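Vimari Clarinet Mouthpiece, Model 7

The Vimari Model 7 is a mouthpiece for B-flat clarinet, made for players of jazz and improvised music. The opening at the tip is 102 hundredths of a millimeter, so it is more free than most classical mouthpieces, and the sound stays dark in the low register.

We make it in our shop in Undbridge from solid hard rubber rod. Each one is faced by hand and played before it leaves us — this takes time, and in June the waiting list can be long.

It works best with reeds of strength 2.5 or 3. With harder reeds the high notes become stiff. If you come from a close classical facing, please give yourself some weeks before you decide.

The price is 200 dollars, with cap. The ligature is sold separately. You may return the mouthpiece within 30 days if it has no tooth marks, so please use a patch from the first day.

Players near Rerkdale can try the Model 7 at the Ye music store, every Tuesday in the afternoon. Bring your own clarinet and your usual reeds.

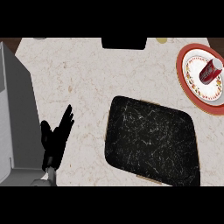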